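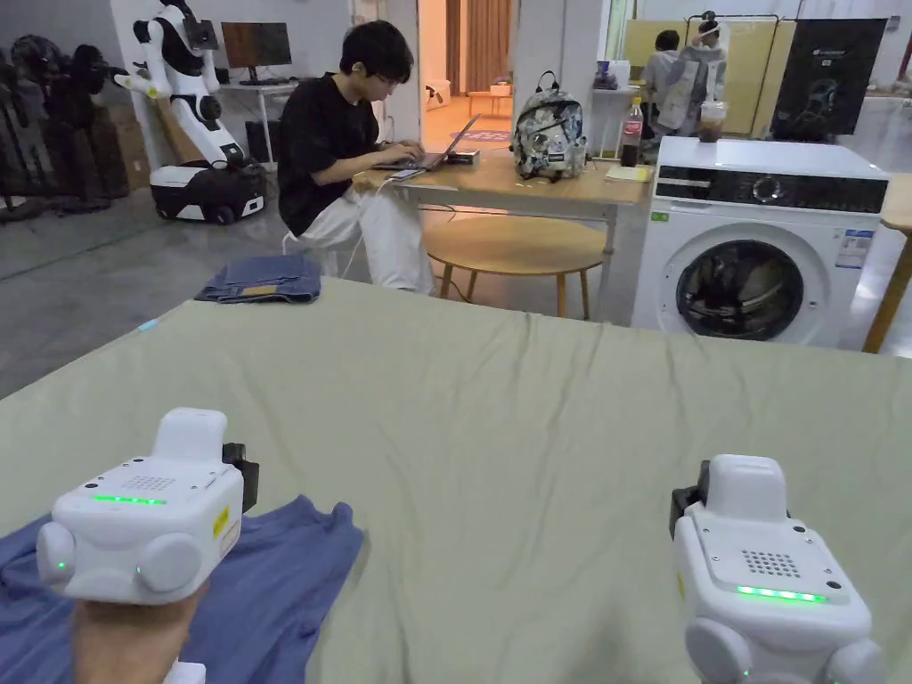

Blue garment on the green table cover

Shrinkage on cotton sheeting, warp vs. fill
Fabric Care > Washing and Drying

garnet_l
I bought a length of plain-weave cotton sheeting from Brudley for covering work tables. Before cutting it I marked a 20 inch square in the middle with laundry pen, lines parallel to the selvage, and washed the whole piece warm in the Kustberg front loader, then tumbled it on high until the machine stopped.

Result: 8 percent shorter in the warp direction, barely any change in the fill. The label says 5 percent maximum and does not say in which direction. I let it lie flat overnight before measuring and did not iron it.

Two questions. Is the label figure normally for one wash or for several? And is it worth washing again before I cut, or is most of the shrinkage out after the first cycle?

Garnet Lapointe

yrestrepo
Most of it comes out in the first wash, not all. Plain cotton sheeting is held under lengthwise tension through the whole finishing line, so the warp relaxes the first time it gets wet without load on it. Fill was never pulled as hard. Your numbers look normal to me apart from the label.

I would wash it twice more and measure each time. If the third reading matches the second, cut.

cliff_lachance
Disagree on the label. A shrinkage figure means nothing without the drying method. Mills often test with flat drying or line drying. Tumbling on high adds mechanical compaction on top of relaxation, and that can account for the difference by itself. Repeat with a fresh piece, same wash, line dry, and see where you land.

Also, how wide was the piece? If it was crammed into the drum the marks may have been creased when you read them.

garnet_l
52 inches selvage to selvage, as sold. The drum was about half full. I smoothed the square by hand and measured each side at both ends and the middle.
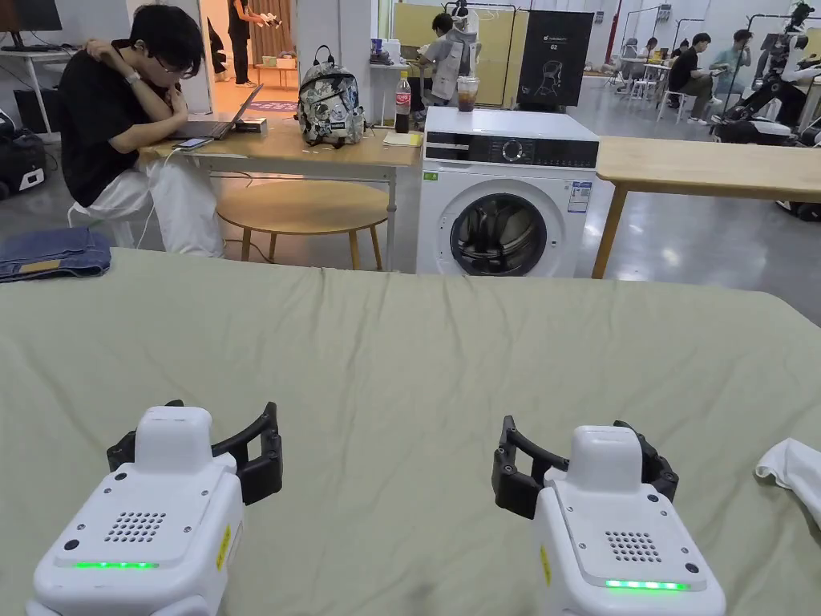

Gordon Pelletier
Moderator, Washing and Drying

Moving this out of General. A few notes on method, as we get this question every November when people start on table linens.

Smoothing by hand is the weak point. Cotton that has been tumbled holds small wrinkles, and a tape laid over them reads short. Hand pressure takes out some and leaves the rest, and the amount varies from person to person. Put the cloth on a flat table, spray it lightly with water, let it relax, then press straight down with an iron. Lift and set down, do not slide. Let it cool and measure. Sliding the iron stretches the cloth along the direction of travel and can hide a percent or more.

Use a larger square too. On a short gauge length, a pen line with some width to it is a measurable part of the error. Sewn marks in fine thread are better than pen.

On repeat washing I agree with Yolanda. On the label I am closer to Clifford.

cliff_lachance
Pressing is fine if the cover will be pressed in use. If it goes from dryer to table, the unpressed dimension is the one that matters, wrinkles included. He should measure it the way he will use it.

gpelletier
Then he should record both. A single unpressed reading cannot be compared with a label.

garnet_l
Did both. Same piece, second wash, same settings. Unpressed warp still reads 8 percent. Pressed as Gordon described, it reads 5. Fill unchanged either way. Detergent was Clornis powder both times, no softener.
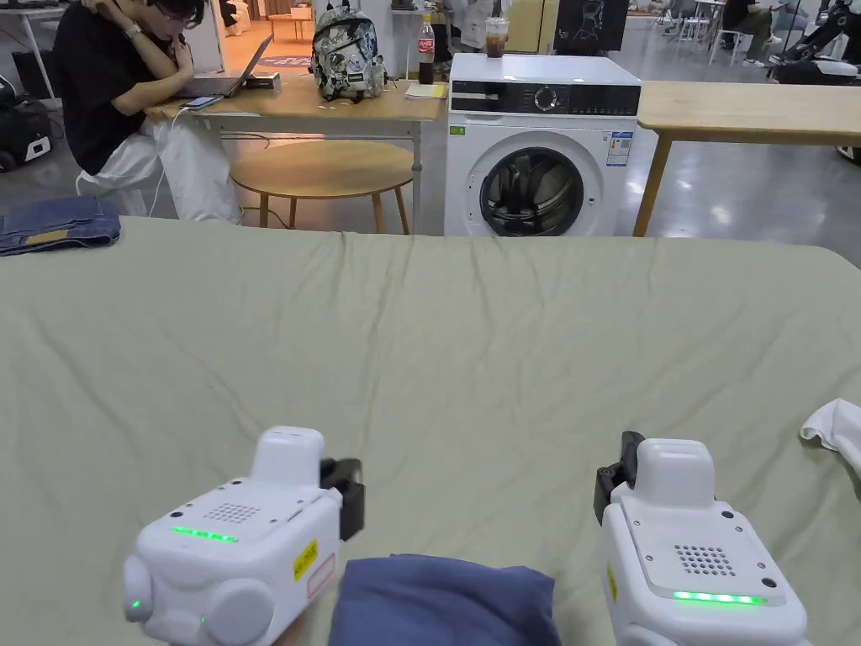 Aliki Michailidis wrote:
So the cloth met its label once the wrinkles were out of the measurement, and the argument about drying heat is still open. I would not drop it. I ran sheeting from the Benavides outlet through high and low heat, pressed both, and the high heat piece was shorter every time. The gap was small but it kept growing with each load.

cliff_lachance
That matches what I see. Low heat, take it out slightly damp, finish flat.

yrestrepo
Slightly damp is hard to repeat. Either weigh it or run the same timer setting with the same load. Otherwise you are comparing two different tests.

garnet_l
I will cut the first cover with allowance for the unpressed figure and hem it with a wide double fold, so there is something to let out. The rest of the length gets low heat. Will post the third wash readings when I have them.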